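**Haberkorn** is a television mystery drama in 8 episodes, created by Bevan Dunstan and set in the river town of Florkeck. It follows a family-run theater in the weeks before its closing night, when the stage manager goes missing halfway through a dress rehearsal. The show is a slow burn with a wonderful payoff, and it has picked up a loyal following among people who like their whodunits with greasepaint on them.

## Plot

Ilse Haberkorn has run the theater since her father's death and is about to sell it to the Merkov company, which wants the land. During the last rehearsal her stage manager walks off to fix a fuse and never comes back. Each episode covers the same evening from another part of the building - the box office, the fly loft, the orchestra pit - and small things seen in one are explained, often brilliantly, in a later one. The fifth episode, set almost entirely in the dressing rooms, is the one fans return to most. 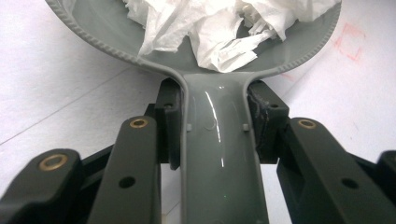
*Crumpled white tissue in the round head of a gray plastic object shaped like a hand mirror.*

## Production

Dunstan wrote the first draft as a stage play titled *Grodier*, after the detective, and it ran to 106 pages with no intermission. The move to television let him open up the backstage world, and the sets are a joy: corridors that really connect, so the camera can follow an actor from the street door to the wings without a cut. Composer Knut Voß recorded the score with a small brass band, and his creaky, off-kilter waltz over the opening titles is a treat in itself.

The theater seats 701 in the story, a number that becomes a clue in the sixth episode. For the closing-night scenes the crew worked with about 50 extras, moved from row to row between takes.

## Episodes

Episodes run 50 minutes each, apart from the finale, which is longer. All are named after stage directions, beginning with "Enter, Late" and ending with "Exeunt."

## See also

- *Grodier* (stage play)
- Backstage drama
- Closed-circle mystery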